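4 min read
Last updated May 2020

Does clearing the bed first do anything?

The advice is everywhere this spring. Before you tidy a bedroom, clear the bed, because a clear bed makes the whole room look better and then you'll want to keep going. I had my doubts. I've cleared a lot of beds in my life and mostly what I wanted afterward was to lie down on one.

Still, I gave it 12 days in April, in the spare room in Ralville, where two beds collect whatever comes upstairs and never goes back down. Wrappers, tissues, bags from the store, clothes that are neither clean nor dirty. The method says to sort it all into piles. I think piles are how the stuff got there in the first place — so I skipped them and went for the trash.

Plastic bags are the worst of it. They weigh nothing, they slide under things, and a wadded one looks too much like something worth saving. The striped sheet doesn't help either, with so many colors in it that a bit of red wrapping can sit there for a week.

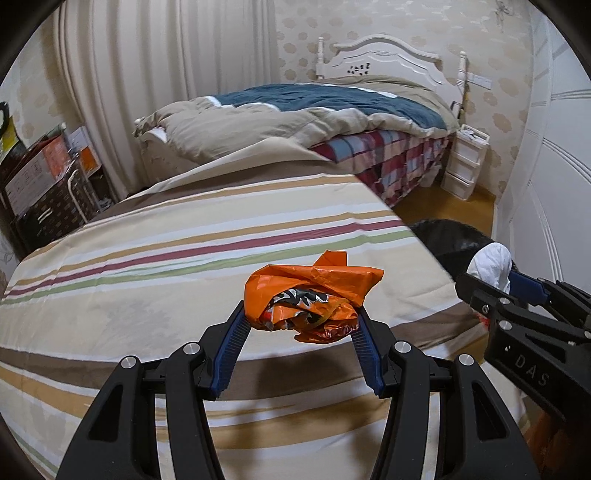 What I'd keep from it

Trash first, yes. It's quick and there's nothing to decide. The rest I don't buy. The green comforter on the other bed still gets thrown back in a heap, and I don't feel any calmer when it's straight. Ask me again in 365 days — I expect there'll be another orange bag.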